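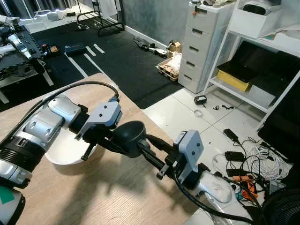
La cinta

La carta de Hurnetell llegó en un sobre acolchado, como si dentro viniera algo que pudiera romperse. Traía dos folios y una fotocopia de la carátula de una cinta. La cinta se la quedaban ellos hasta que yo firmara un papel.

Decían que habían encontrado una grabación inédita de Stundach. Decían también que yo era la única persona viva, de las localizables, que había estado en aquella sala de Cisville la noche del último concierto, y que mi opinión les resultaría de gran valor. Lo de «localizables» me gustó. Lo del gran valor venía sin cifra.

Llevo oyendo hablar de grabaciones inéditas de Stundach desde que dejaron de existir. Apareció una en un garaje y era otro grupo. Apareció otra en una emisora de provincias y era el mismo grupo, pero afinando. Hubo un coleccionista que aseguraba tener el disco perdido entero y que, cuando por fin lo puso delante de gente, resultó tener el disco conocido a una velocidad equivocada. Hubo quien lo prefirió así.

Firmé el papel de todas formas. Me pagaban el tren.

Las oficinas de Hurnetell estaban encima de una tienda de colchones. Me recibió un hombre joven con una barba muy trabajada que me trató de usted con una delicadeza un poco hospitalaria. Me ofreció agua dos veces antes de que me quitara el abrigo. En la pared tenían enmarcado el cartel de aquella gira, una reproducción, con los colores demasiado limpios. El original era de un naranja sucio que manchaba los dedos; lo sé porque pegué muchos.

– ¿Usted hacía el sonido? – me preguntó.

Le dije que yo cargaba los amplificadores y que el sonido lo hacía quien estuviera más cerca de la mesa. Apuntó algo. En el folleto que sacaron después figuro como ingeniero.

Me sentaron en un cuarto forrado de espuma gris, con dos altavoces que valían más que todo lo que Stundach ganó en su vida. Entró también una mujer de la casa, que era la que ponía el dinero o la que respondía de él, y se quedó de pie. El joven me explicó que la cinta procedía de la herencia de un técnico del teatro, que la habían restaurado en un laboratorio de Hsiao y que el proceso había costado 200 horas. No especificó de quién.

Luego le dio al botón.

Lo primero que se oía era el público. Yo recordaba aquella noche con bastante precisión en ese punto: vendimos 30 entradas, y diez de ellas eran de gente que se había refugiado de la lluvia. En los altavoces rugía una multitud. La mujer cerró los ojos. El joven me miraba con la sonrisa de quien ha envuelto el regalo personalmente.

– Mucha gente – dije.

– Es la acústica del local – dijo él –. Estaba muy viva.

El local tenía moqueta hasta en las columnas.

Empezó la primera canción y era, en efecto, una canción de Stundach. Reconocí el bajo, que entraba siempre medio compás tarde y fingía que el tarde era el batería. Reconocí el silbido del órgano. Durante un rato me olvidé de desconfiar, y eso me molestó bastante, porque había hecho un viaje de cuatro horas precisamente para lo contrario. Se me puso en la garganta una cosa antigua. Me vi con 20 años sujetando una puerta de incendios con el pie para que entrara aire, y oliendo a mojado, y pensando que aquello iba a durar.

Entonces la cantante presentó la segunda. Dijo buenas noches, dijo que estaban muy contentos de estar allí y dijo el título.

Nunca en su vida presentó una canción. Se pasaba los conciertos de espaldas. La única vez que le oí dirigirse a un público fue para pedir que apagaran un foco, y lo pidió en voz tan baja que el foco siguió encendido hasta el final.

– ¿Puede volver atrás? – pedí.

Lo oímos otra vez. Era su voz, o una voz que alguien había alimentado muy bien con la suya. Tenía hasta el frenillo. Lo que no tenía era ganas de marcharse.

La mujer abrió los ojos y me preguntó si pasaba algo. Yo miré el cartel por la puerta entreabierta, con su naranja recién lavado. Pensé en decirlo. También pensé que quizá la equivocada era mi memoria, que aquella noche ella se había dado la vuelta, había sonreído y había saludado, y que yo estaba fuera fumando. He contado tantas veces que cantaba de espaldas que ya no estoy seguro de cuántas lo vi.

– ¿Es Cisville o no es Cisville? – preguntó la mujer.

– El bajo entra tarde – dije.

Al joven le pareció suficiente. Me dio la mano con las dos suyas. Me enseñó la maqueta del libreto, donde ya había un hueco para mi frase, y me dijo que la tirada sería de 553 ejemplares numerados. Pregunté por qué 553. Me dijo que era un número con mucha mística dentro del entorno del grupo. Yo había sido una parte considerable de ese entorno y no lo había oído jamás, pero tampoco había oído nunca un buenas noches.

En el tren de vuelta intenté tararear la segunda canción como la recordaba y me salió como en los altavoces, con el título delante. Probé con la tercera. Probé con la que no grabaron, la que tocaban solo en las pruebas, que tenía un puente muy raro y una palabra repetida. La palabra la tuve hasta pasado el túnel.

El disco me llegó en junio, sin carta. Ejemplar número 30. Lo tengo encima de la nevera, con el plástico puesto. En la contraportada, entre comillas, pone que el bajo entra exactamente como entraba.

Yo no dije exactamente.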